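Kristýna Brabec
November 2022

Okay, cloth robot thread, a few of you have been asking and I keep answering in bits and pieces in the replies. Mute me now if you only follow for the sourdough.

Short version for new people: I'm building a two-armed thing at Dretstead (the shared workshop I pay dues at) and I want it to fold laundry. Well, I want it to fold a tea towel. Laundry is a dream for future me.

The project is called Cellstead because I needed a folder name in a hurry and it stuck. It means nothing. Please stop guessing.

So where we got to. Last time I posted, the arms could both reach the middle of the table and they'd stopped hitting each other, mostly. I was very pleased with myself for a whole week.

Then I asked it to pick up cloth and all of that went in the bin!

Everything I'd practised on was hard. Blocks, mugs, a stapler. You close the gripper, it stops when it meets something, you lift. Lovely. Cloth doesn't stop the gripper. The fingers close all the way and the motor current looks nearly the same whether you've got a towel in there or just air.

So my clever "did we grab it" check, the one I bragged about in here, was no use at all. It was reporting success on every single try. It would report success with nothing on the table.

I set a log going to see how bad it was. Over 100 grabs in one afternoon, me flattening the cloth back out by hand between each one like a very bored hotel maid. 33 of them held on through the lift. The code thought all of them had.

The failures come in families, which I did enjoy working out. The most common is the skid: fingers come down flat, slide along the cloth, close on nothing, and you're left with a sad little ripple.

Then there's the pinch and drop. Gets a tiny bit of a fold, lifts it a few centimetres, and away it goes. I hate that one because you've already started to cheer.

And the double, where it grabs both layers of something already folded and you undo your own work. That's a problem for when the rest of it works, I'm not looking at it yet.

First fix was the approach angle. I'd been coming straight down because that's what you do for blocks. Now the fingers touch, press a little, and close slowly while the wrist drops a hair more, so the cloth bunches up into the gap. It's how I pick up a sheet off the bed, I just had to watch my own hand do it about a dozen times.

The press is the scary bit, you're telling a motor to push at a table. I do it at a crawl, with my hand on the stop button, and I've got a limit in there so it gives up early. Still made me sweat.

Second fix was the fingers. I was on the stock Brelar ones and they're fine! Really, for the money, they're fine. But the tips on mine were slick and cloth just walked out of them. I stuck some rubbery shelf liner in there with double-sided tape and that alone was worth a whole weekend of software.

(The tape creeps. If anyone has a glue that holds rubber to printed plastic and can be taken off again without swearing, my replies are open.)

Third thing is I finally put the wrist cameras to work instead of just recording from them. If the motor can't tell me whether there's cloth between the fingers, maybe the picture can. I lift a little, look, and then decide whether to carry on.

Here's the bench lately. First one is from a wrist camera, second one is the wider view with the cloth laid out between the arms.

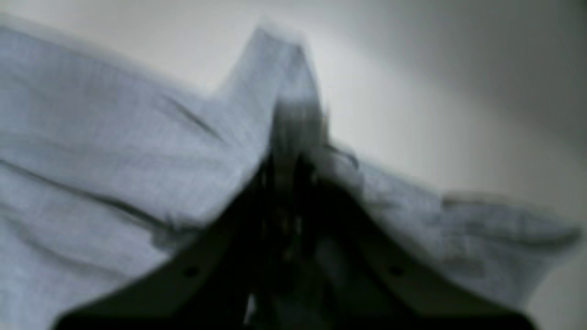
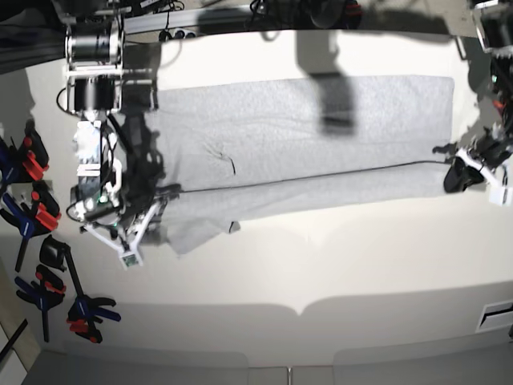 The nice thing about "lift a little, look" is that the looking can be really dumb. I'm not training anything fancy for it. I compare how much cloth-coloured stuff is up near the fingertips before and after. If there's a lot more, call it a grab. If there isn't, open up, back off, try a bit to the side.

The not nice thing is blur. The arm has a wobble after it stops moving and if I look too soon the picture is mush. So there's a pause in there now, and it's the longest part of the whole routine. It lifts, it has a think, it carries on. My brother says it looks like it's forgotten why it came into the room.

I could fix the wobble properly by stiffening the mount. I know. It's on the list. The pause was one line of code and the mount is a day with the drill, so the pause won.

The other trap with a colour check is picking a cloth that's anywhere near the colour of your table. I knew this. I chose my cloth because it was the one I had.

Light matters too. The check was solid in the evening and flaky at lunch and I was ready to blame the moon. It was the big window. The exposure on the camera was set to auto, so it was changing its mind every time the sun did. Locked it, and the flakiness went away that day.

Naming things, a small rant. Robot's right arm is on MY left when I stand across the table from it. I've had this explained to me, I've explained it to others, and I still sent the wrong arm to the wrong side and had them cross over in the middle. Coloured tape on each gripper now, and the same words in the code.

If you're starting one of these, pick "robot's left, robot's right" and write it on the bench in marker before you plug anything in. I mean it.

Cables are the other thing I'd warn you about. One arm is easy. Two arms and every cable wants to be where the other elbow is going. I've rerouted mine so many times that I've run out of the good ties and I'm down to the ones that don't quite close.

What I look for now is the worst pose, not the resting one. Drive the arm slowly out to the furthest spot you'd ever ask for, twist the wrist as far as it'll go, and see what's pulling tight. Leave slack for that, then find somewhere for the slack to live the rest of the time.

I lost an evening to a connector that was being tugged loose only when the wrist rolled one way. The arm would drop off the bus, everything would freeze, I'd reboot, it'd be good as gold. Roll the wrist, gone again. I had rewritten half the driver before I thought to wiggle the plug.

Money, because somebody always asks. I'm not going to add it up, I like being happy. The motors were by far the worst of it. The printed bits cost me next to nothing, apart from the ones I printed in the wrong orientation and snapped.

Motors came from Tyagi, in two orders, and the second lot showed up with a different default baud rate from the first. Check yours before you chain them together. I didn't, and spent a good while thinking I'd been sent duds.

Numbers since the changes, for the people who like numbers. Same cloth, same table, I only did 27 grabs this time (I have a job and a family). All but 2 held through the lift, and those 2 it spotted by itself and went back for. I yelled loud enough that the person on the table saw looked up.

Going back for a miss is the bit that makes me happiest, way more than the grab rate. Before, it would waltz off with nothing in its hand and very carefully fold thin air. I have video of this and no, you can't have it.

Folding itself is... coming along. Both arms take an end, lift, and carry it over. When they're in step it's gorgeous. When one is a touch behind, the cloth goes on the diagonal and lands like a dropped hanky.

I was sending each arm its own moves and hoping they'd keep time. They don't. Now there's one timeline and both arms read off it, and whichever is slower sets the pace. Smoother already, though the far end of the reach is still jerky and I don't know why yet. My guess is the shoulder running out of puff.

Things people suggested that I tried and didn't love: a little suction cup (loud, and cloth leaks air, which I should've seen coming), needles (works a treat, absolutely not having needles on a robot in a shared space), and starching the towel, which felt like cheating.

Things people suggested that I haven't tried: a bit of foam under the cloth so the fingers can press in without worrying about the table. Two of you said this separately, so I'm going to do it this week. I might still have a camping mat at home I can cut up.

To the person who asked if it could be taught by just moving the arms around by hand: yes, sort of, and I do use that for the fold. You go limp on the motors, drag it through the motion, record, play it back. It's great until the cloth isn't exactly where it was when you recorded.

Which with cloth is always.

Someone else asked about code. It's a mess, it has my workshop door code in a comment, and I need to clean it up before anyone sees it. I'm aiming for January. Ask me in January and watch me change the subject.

Next up is the mount, then the foam, then a second cloth in a different colour so I can find out how much of my check only works on this one. If it falls over I'll post that too.

Heading home, there's a real basket of washing waiting for me and it's all going to be folded the old way. Glue tips please!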